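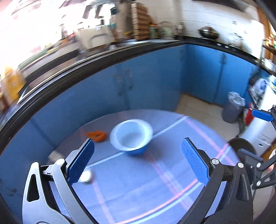

Round gray table, top side.

8/6/20. Sourdough starter trials, Zesard flour against Kilon flour. Both jars were fed at the same hour with equal weights of flour and water. Zesard is again the faster one, it rises to the mark almost 10 hours before Kilon. The smell is mild, like yogurt. Kilon is more sour and makes a gray liquid on top, which I stirred back in.
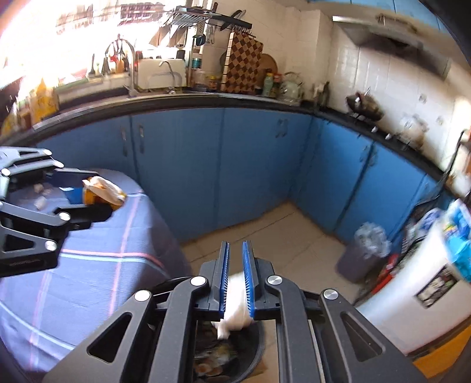
For the next feeding I will keep less of the old starter, 134 g was too much for the small jar and the lid lifted. I must also ask Clorau if they still sell the rye in 1,000 g bags. The old rye is from November and I do not trust it anymore. If somebody uses the oven before me, please leave the stone inside, it needs long time to heat.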